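Bellgate Two-Arm Sorting Cell – bench version

Ramberg Equipment > Sorting > Tabletop cells

For canteens, labs, training rooms, anyone who wants to try waste sorting by robot before paying for a full line. Two arms, one table, a bin each side. Ships on one pallet.

What you get: both arms, grippers, flanges, cables, controller, table. Bins NOT included – most sites already have them. Drakeo software for the first 12 months, then yearly. Budget for that now, people forget. 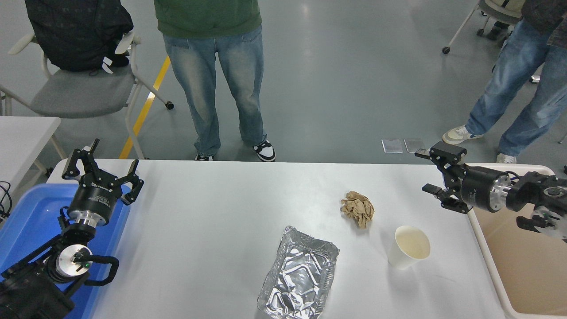
Bench cell with foil tray, paper cup and crumpled paper on the table.

Planning the space
Allow 9 square meters incl. walking room. Flat floor please. Standard wall outlet, 570 W for the pair, seperate circuit if you can get one. Keep the arm cables clear of chair wheels.

Bins: any open bin that fits under the arm. Colors don't matter to the software, they matter to your staff. Pick two that look different.

Items: start with dry stuff. Foil, paper, cups. Full cups no – drain first. Glass we dont quote for on this model.
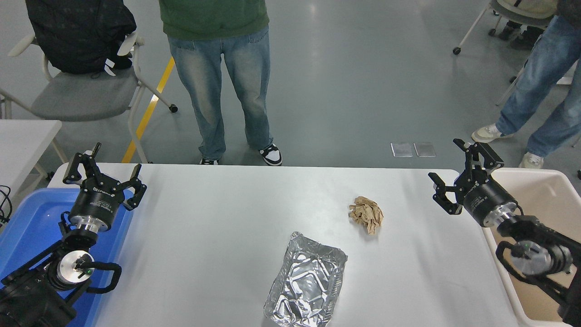
Foil trays are the ones to test before you order. They bend, they shine, every kitchen uses a different size. Send us 35 of your own, used and rinsed, and Amedeo Galli will run them and mail back the results. No charge, lead time is a bit longer in February.

Money
Hardware is one payment or three. Install and training quoted apart, depends on distance. Spare finger sets – order one with the cell, cheaper than later. Bianchini service plan optional the first year, after that we'd take it.

Rental: yes, three months minimum, part of it comes off the price if you keep the cell.

Quotes: Serena Lombardi, sales desk, mornings best. Have your floor plan and item list ready.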